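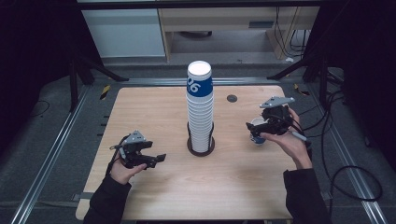
How long should a recall drill go before the dog gets a break? Two minutes with a young dog, then let her sniff around and be silly for a bit.

October 19, 2026. Prestwood field, long line day. Kalard was on fire this morning! Came off the fence line the first time Liliana called him, and he's never done that with other dogs out. Sanna was slower. She looks at me, thinks it over, then comes in on a big lazy curve (Corrado says I'm standing too square to her, and he may be right). Tried turning sideways for the last few calls and she came straighter. Want to try that again before I believe it.
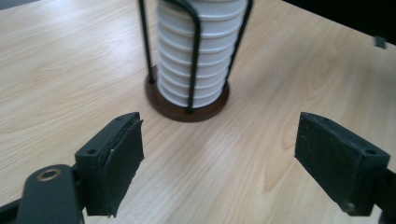
Prillus is still on the short line. He'll sit and wait beautifully until I reach for the clip, and then he's gone, so we split it up: touch the clip, treat, hand away, repeat. Boring but he's getting there. Shahram wants to move him to the 90 foot line and I'd like to hold off until the clip thing is solid. Balthasar, if you take him this week, please don't say his name twice!

Also switched from cheese to chicken halfway through. Sanna cared a lot, Kalard didn't notice. Back in March it was the other way around, so go figure. 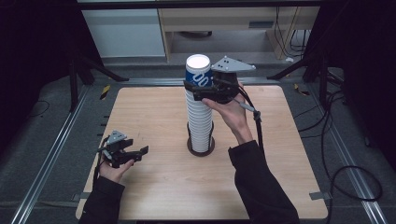
Right-hand gripper on the blue top cup of the stack.

To do: new clip for the short line, ask Sandro about the wet corner by the gate.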